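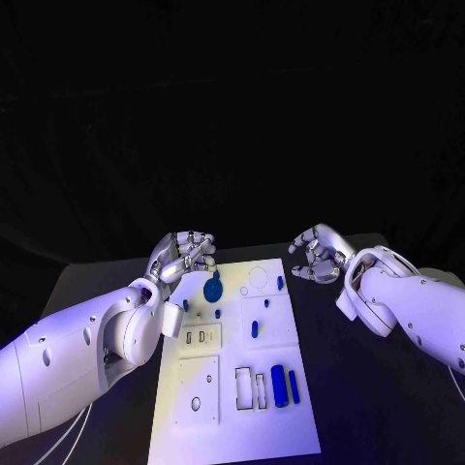
*White board on the dark table, blue disc with the small knob.*

07/04/2018, bench notes, board layout for Liltia

Spent the morning on the white board. It goes on the table with the long side running away from the front, and I'd like to keep it that way so notes from different days can be compared. The old Trirkum board was used crosswise and none of its sketches match anything now.

The table top is dark enough that the board edges are easy to find. Black curtain stays up at the back. It has a few creases – not worth ironing.

Still to do on the parts list:

- write the stock number on the drawer label (Camum order, 62 pieces, invoice in the blue folder)
- wipe the board with a damp cloth, no solvent
- move the spare knobs out of the screw tin
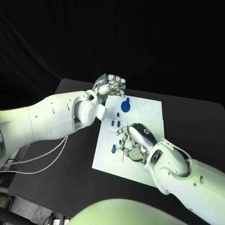

Do the boards for Tanui need the same finish as this one?

Matte white is fine for both, and the paint left in the 2000 ml can should cover them.

Checked the drawing again after lunch. It gives 15 mm clearance between pieces, which I'd like to see in the next revision too. The small blue parts are the ones that get lost, so they go back in their own tray at the end of the day – lid on. 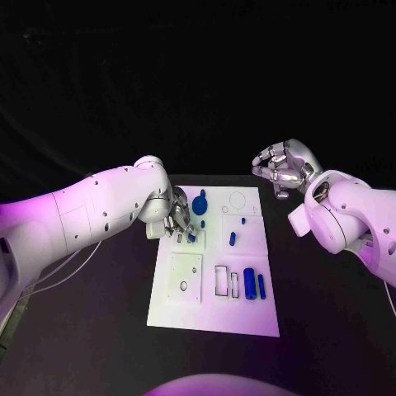

*Small blue piece, tilted over the white plate. Pink and violet light on the lower right of the board.*

Next: redraw the layout at full size and order the second board before December.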